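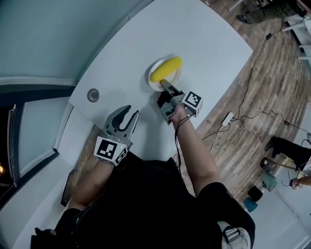
Corn on a white plate, bumpy side up and hanging over the rim

How do you get corn on the cob to stay put on a round plate?

Posted by cobfan_Rakex

I love corn on the cob and I make it all the time once the first ears show up in the stores, but serving it drives me up the wall. Our plates at home are plain round ones, and a whole ear is just a bit too long for them. If I lay it straight across, one end pokes over the rim and the whole thing rolls as soon as somebody bumps the table. Last time the butter went everywhere! I've looked at those long corn dishes, but I have a tiny kitchen and no room for plates that only do one job. Does anybody have a trick for regular plates? Also, should I butter before or after it goes on the plate? I'm feeding a crowd in April and would like it to look nice too.

4 replies, 1634 views

Jihad Obeidat

Oh, I have opinions on this one, corn is my favorite thing to serve! Cut a thin slice off one side of each ear before you plate it, just deep enough to take the tops off a row or two of kernels. You get a flat side, you put that side down, and the ear sits there like a brick. Eat the trimmings while you cook (I always do). Do it after boiling, when the kernels slice cleaner, and hold the ear with a folded towel so you don't burn your fingers.

As for the length, snap off the pointy tip. There's hardly anything to eat on it, and most ears will then fit if you set them at a slant. If you're feeding a crowd, go further and cut every ear in half. Halves can stand up on their cut ends, and they look great packed together on a platter, all that yellow!

Butter goes on in the pan. Melt it, roll the ears around, salt them, then lift them out and let them drip a second. You'll have far less of a puddle on the plate. If you like to roast them, I do mine at 400 for half an hour in the husk and they come out so sweet.

mollyp85

Seconding the halves. My kids never finish a whole one anyway.

You can also put a lettuce leaf or a folded paper napkin under the ear. It isn't fancy but it grips. Don't use a napkin if the corn is already buttered, it sticks and you end up picking paper off your dinner.

Wevlow

just use a bowl

cobfan_Rakex

Tried the flat side tonight and I'm so happy with it! I pushed the plate all over the table and the ear stayed where it was. I cut too deep on the first one and lost a good strip of kernels, so go easy with the knife. Doing halves on the big platter for the party. Is it OK to cut them the night before, or will they dry out?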